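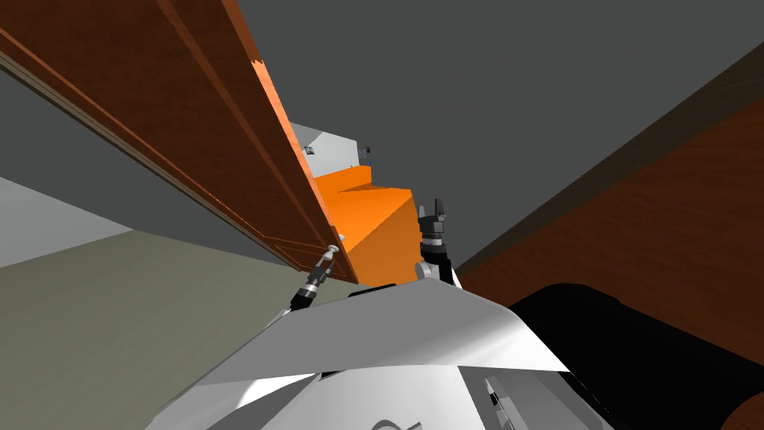
Azadeh Mirzaei asked whether the hall kitchen could stay open for hot drinks while the cupboards are being replaced, as the March lunches are already advertised. The chair thought it could if the work was done one wall at a time. Agreed to put this to the joiner before a start date is fixed.

Pluvport Hall Users' Group
Minutes of the spring meeting, held in the small room at 7.15 pm

1. Apologies
Two apologies had been received by email. The lunch club sent a note in place of a representative, which was read out under item 4.

2. Minutes of the last meeting
Item 6 should have read "side gate", not "side door". With that change the minutes were agreed and signed.

3. Matters arising
Side gate. The new latch has been fitted. It sticks in wet weather and the bottom of the gate needs planing. The secretary will ask for this to be done before the toddler group comes back after Easter.

Car park lines. No progress. The firm that painted them last time has stopped trading. A second firm, Nasent, has been asked for a price and has not replied.

Piano. Still out of tune in the upper part. The choir has offered to pay for tuning if the piano can be moved away from the radiator first. Agreed.

Lost property. The box was cleared in January. Coats went to the charity shop. A set of keys on a green ribbon is still in the office drawer.

4. Kitchen
The lunch club's note said that the wall cupboards nearest the hatch are too high for most of their helpers, and that they would like the everyday plates kept lower down. They also asked for a separate shelf for the allergy folder, as it is often put away with the trays and cannot be found.

The price from Nazari for new doors and two new base units is £700, with the worktop left as it is. A repair to the existing doors only would come to less, but the hinges on the sink side have pulled out twice and the joiner did not want to guarantee them. There was some discussion about whether to wait a year. The badminton group said they hardly use the kitchen and did not see why it should come before the floor in the main hall. It was pointed out that the floor is the landlord's responsibility under the lease and the kitchen is not.

Vote taken. The Nazari price was accepted with one against. The lunch club will draw up a list of what is to go on which shelf and pin it by the hatch for comments.

The urn needs descaling. Users are reminded to empty it after each session and leave the lid off.

5. Money
The balance in the current account will cover the kitchen work without touching the reserve. Hire income was down slightly in the winter because of the week the boiler was off. Three groups were given a credit for that week and all three have now used it.

The plant sale made £161 after costs. It was suggested that next year's sale should start earlier, as most of the tomato plants had gone before lunch and people coming later were disappointed. No decision.

6. Hire charges
The evening rate has not changed for three years. A small increase from September was proposed and will come back to the next meeting with figures. The drama group asked that regular users be told in writing before the summer, as they set their subscriptions in July.

7. Summer fair
The theme will again be left open. Plosomness, the folk band that played last year, would like to come back and are asking for £100 plus tea. Agreed, provided they finish by 4 pm, following the complaint from the houses behind the hall.

Raffle tickets to be ordered by the secretary. Trestle tables are to be borrowed from the school again, and someone with a van is needed on the morning. The cake stall will be run by the lunch club if the kitchen is finished, and from the small room if it is not.

8. Any other business
The heating timer was altered during half term and the hall was cold for the early yoga class. Please do not change the timer. Requests should go in the book by the door.

The noticeboard is full of old posters. Anything past its date will be taken down at the end of the month.

A request from a bridge club for a regular afternoon was welcomed. The secretary will offer them the slot left by the language class.

9. Next meeting
June, in the small room, 7.15 pm. Items for the agenda to the secretary a week beforehand.

The meeting closed at 8.50 pm.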